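## Passion fruit all wrinkly, did I wait too long?

**Margaux Courtois**, 10/7/18

Hi all! My neighbor over in Covcombe has a vine that went crazy this year and she keeps leaving bags on my porch (not complaining!!). I've only ever had passion fruit in yogurt, so I'm kind of lost. Half of them are smooth and the other half have shriveled up like old balloons. I've been leaving everything out on the kitchen table with the rest of the fruit.

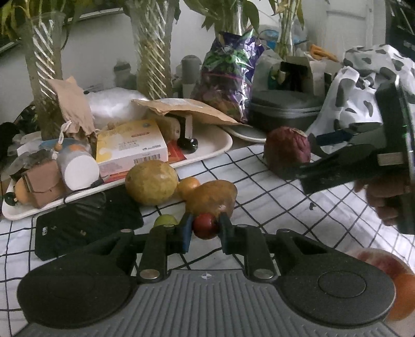
My husband says toss them. I say the smell is still amazing, and I hate wasting food. Are wrinkles a bad sign or a good sign? And should any of this be in the fridge? I also get beets in my veg box and never know where those go either.

---

**Rokeya Gamage**

Don't toss them! Wrinkled is what you want. The smooth ones are usually still pretty sour, so let those sit out a few more days until the skin dimples and they feel heavy in your hand. Once they're wrinkly, into the fridge, and they'll keep for a week or so. If one feels really light or has mold on it, that one's done.

With a big glut I scoop the pulp into ice cube trays, freeze it, then bag the cubes. I had 11 bags in the freezer by April one year -- way too many, but it's so good in iced tea. For a quick curd I use 200 grams of pulp, seeds and all, with 2 whole eggs, plus sugar and butter to taste. Go slow on the heat or you get scrambled eggs (ask me how I know).

As for the rest of your table:

- Peaches and tomatoes: out on the counter until ripe. I only chill them if they're about to go over.
- Oranges: fine out for a week, longer in the fridge.
- Beets: cut the leaves off, leave the dirt on, and put them in a bag in the crisper drawer. Don't wash until you cook.
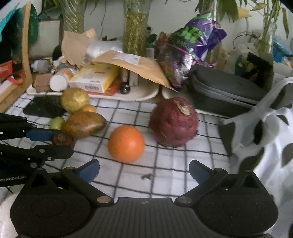
---

**mulder131**

i just eat them with a spoon. my grandma kept hers in a drawer, no idea why. beets are gross sorry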